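How to budget for a towel-folding bench

Posted January 20, 2018 by Natália Kubíček

I've now planned two of these benches for Pidano, and both times the arm was the easy part to price. It was all the bits round it that ate my money! So this is the order I'd do the shopping in if I were starting again.

Step 1: Split the budget before you look at a catalogue

Put the arm on its own line and forget it for now. My pot for everything else was £671, and I wrote that at the top of the sheet in big letters. Benjie Agbayani (he signs things off) will ask what each pound is for, so keep your quotes.

Step 2: Price the gripper with its fingers

Coteris quoted me £395 for a two-finger gripper, then Jiltora came in at £289 with the fingers sold separately, so check that before you get excited. Ask for textured inner faces if you're handling cloth, and get a price for spares at the same time.

Step 3: Cover the table and mark it out

Go for a dark, dull covering and buy more than you need. Then get two colours of tape, one bright and one pale. I use yellow round the towel and pale grey for a spot on the table, and a few rolls cost next to nothing.
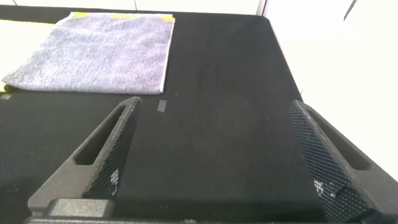

Step 4: Buy the towels in one go

Plain grey terry, all the same size, all from the same shop. Mine came from Barua and I wish I'd ordered double, as they'd changed the shade when I went back in February last year. Wash them once before you start.

Step 5: Leave something for cables

Longer ones than you think, plus clips. I forgot these completely the first time and had to go back to Benjie with my tail between my legs.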